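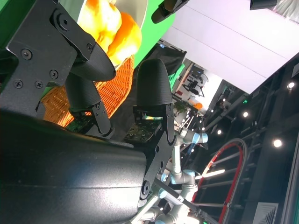 Lundi 26 février 2018

Arrivé à l'atelier vers 8 h. J'ai repris la pince là où je l'avais laissée vendredi : resserrage des vis de la platine, puis contrôle des deux petites cartes au pied des doigts. Le firmware Murine refuse toujours de démarrer du premier coup. Il faut couper l'alimentation, attendre, relancer. Noté pour Merrick, qui s'y connaît mieux que moi.

Lejla Vukčević est passée avant midi avec les câbles. Elle trouve le couple de serrage trop fort pour des objets légers. J'ai baissé la consigne de 5 %, on verra. La documentation Bernovari annonce jusqu'à 100 cycles sans recalibrer, je n'y crois pas trop.

Après-midi consacré à l'approche du bol. Le doigt doit descendre au-dessus de la dînette sans cogner le bord, et le poignet prend beaucoup de place à cet endroit.
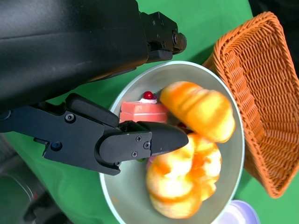 Le doigt au-dessus des beignets, part de gâteau rose à gauche.

J'ai revu le point d'arrivée plusieurs fois dans le fichier, puis changé l'ordre des axes – le coude d'abord, le poignet ensuite. C'est plus lent mais je préfère. Ensuite les mains articulées : le petit pain d'un côté, le bol de l'autre, le panier laissé au fond de la table.

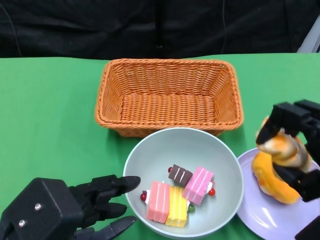 Reste à faire

Refaire le calage du poignet. Commander des vis chez Pleltwood. Demander à Lejla si elle garde la clé de l'atelier jusqu'en avril. Rentré tard, mal au dos.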